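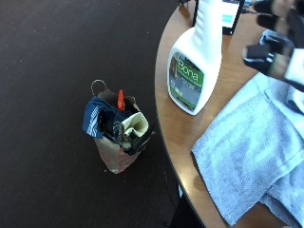
What do I need to use this dataset?

A laptop with Python 3.8 or newer and enough free disk space to unpack the files. You can watch the clips and read the labels without any robot at all.

Birnach Table Chores, version 0.9

Birnach is the summer project of the Clurndale student robotics club. We record people doing small cleaning jobs at a round wooden table while wearing a sensor glove, then try to get our arm, Abdelaziz, to do the same jobs. Abdelaziz is slow and a little wobbly and we love it. The data is free for any school team to use, and we really hope you do!

What's in it

1,470 clips in total. Of those, 992 have full labels, and the rest have video and glove readings only. The jobs are:

pick up spray bottle
put down spray bottle
fold towel
unfold towel
wipe table
take item out of bag
put item in bag

Each clip folder holds the video, glove.csv (finger bend, one row per reading), pose.csv (position of the marker cube on the back of the hand) and label.txt. Times in all of them start from zero at the beginning of the clip, so you can line them up directly.

The objects are ordinary ones: a white Bona floor cleaner bottle, cloths and towels, a small paper bag with a wire handle. The bottle has turned out to be our favorite. It's tall, it has a narrow neck, and people grab it in more ways than we had guessed -- by the neck, around the body, with a finger already on the trigger. Cloth is much harder. If your team gets a folding model working, please write to us, even if it only works on a good day.

Getting started

Unpack the archive, run check_files.py, then open first_look.ipynb. Pick a bottle clip first. The notebook plots finger bend under the video, and you can watch the grip close in the numbers as it closes on screen, which is still my favorite thing in the whole project.

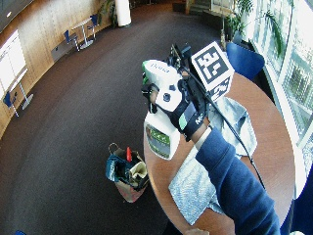 CLURNDALE, Thursday, August 4, 2022 -- Notes for this release

Marker cube: pose.csv now uses whichever face of the cube the camera reads best. Older versions used the top face only and lost the hand when the wrist turned. Oluwatosin Effiong rewrote that part over one long weekend and it is so much better.

Cable: the glove cable trails across the table and sometimes lies over the cloth. We left those clips in and tagged them cable_on_cloth.

Lens: the overhead view is strongly curved toward the edges. Run undistort.py before measuring anything away from the middle of the table.

Known problems: 8 clips have a gap in glove.csv, listed in gaps.txt. Left-hand clips are few. "Wipe table" and "unfold towel" overlap at the start and our labelers didn't always agree on the cut.

Splits

Train and test are split by person, so no one's hands show up in both. Please keep it that way if you report scores. The Grusommont team forgot the first time (so did we) and got numbers that were far too good.

Who made it

Recording: Zarmeena Baloch, Salamatu Oyelaran
Glove and pose code: Oluwatosin Effiong
Labels: Folasade Omoregie
README and general nagging: Bernadette Ó Gríofa

Bug reports go in the issue tracker. Include the clip number and the version you downloaded.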